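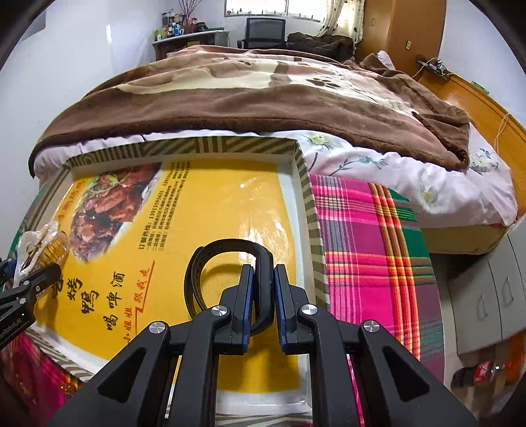

4. Running a game night with the Veria buzzer set

Before players arrive, place the Veria base on a flat surface within 15 feet of the host's seat. Walls and metal shelving shorten the range.

4.1 Pairing the buzzers

1. Switch on the base and wait for the light to turn solid green.
2. Hold the Pair button for three seconds. The light blinks.
3. Press each buzzer once. It chirps when it has joined.
4. Press Pair again to finish.

The base accepts up to 16 buzzers. If pairing is left open for 60 seconds with no new buzzer, it closes by itself and you need to repeat step 2.

4.2 Setting up a round

1. Open Rounds on the host screen and choose Solo or Teams.
2. Type the players' names. Names longer than 12 letters are shortened on the scoreboard.
3. Set the answer timer. The factory setting is 15 seconds.
4. Choose whether wrong answers lose points.
5. Press Start.

Note: A player who buzzes before the host has finished the question is locked out for one second. To turn this off, go to Rounds > Early Buzz.

4.3 Changing hosts partway through

Press Pause, then Host, and enter the new name. Scores are kept. The Final round can't be handed over once wagers are in.

Caution: Don't unplug the base while the scoreboard shows "Saving". The current game may be lost.

If the screen shows code 69, two buzzers share the same number. Remove both and pair them again, one at a time (see 4.1).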